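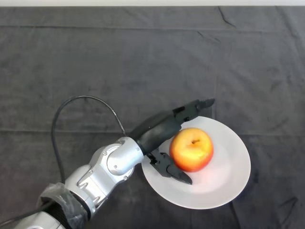
The queue at Hasden starts before the shutters go up. By the time I got there, at ten to seven on a drizzly Saturday, it had already bent round the corner past the bike racks, and a man in front of me was eating a pear out of a paper bag and telling anyone who'd listen that it was the best pear in the county. He gave me half. I'm not going to argue with him.

Hasden is a fruit market, and only a fruit market. You can't buy a potato there. The rule goes back to the days when the growers fell out with the vegetable stalls over who got the covered end of the square, and although the covered end has since been knocked down, the rule has stayed. What you get is two long rows of trestles and more kinds of apple than I knew existed - russets with skin like sandpaper, little sharp ones for jelly, great lumpy cookers that won't stand up straight.

Lucyna Michalski has had the third stall on the left for 13 years. She grows plums, mostly, and gets cross if you squeeze them. "Look at the bloom," she told me, turning one by its stalk. The bloom is that dusty white coating people tend to rub off on their sleeve, and it shows how much a plum has been handled on its way to you. I've been buying plums all my life and had never once thought about it. Now I can't stop checking.

She also put me right about the fridge. Plums go in it once they're ripe and come out an hour before you eat them. Pears should ripen on a shelf, and you test them up by the neck, with a thumb, gently. Peaches should never be stacked. Apples want to be somewhere cold and dark and well away from everything else, as they hurry other fruit along, and a forgotten one at the bottom of the bowl can finish off a week's shopping.

Further down is the Domański stall, run these days by Damian Zieliński, who married into it. The family orchard has 400 trees on a slope so steep that the picking is all done from the uphill side, and he's replanting part of it with old varieties that went out of fashion when shops wanted everything the same size. One of them, Gultis, is a small, flattish apple with a greenish-yellow skin and a taste somewhere between a pear and a lemon sherbet (I wrote that down while chewing, and I stand by it!). It bruises if you so much as frown at it, so you won't see it in a supermarket. I bought two kilos and had eaten four before I reached the car park.

June is when the place goes properly mad, with the cherries. Damian reckons they get some 600 people through on the first cherry Saturday, and the good black ones are gone by half past eight. Liliana Gentile, who runs a café on the Adov road, comes with a wheelbarrow. She bakes them whole, stones and all, in a thick batter, and warns customers about their teeth on a card by the till. I asked if she'd ever thought of pitting them. "Have you ever tasted it pitted?" she said, and cut me a slice of last summer's, out of the freezer and warmed through. Fair enough.

Go early, take coins and something sturdier than a carrier bag. Parking is free behind the chapel until noon.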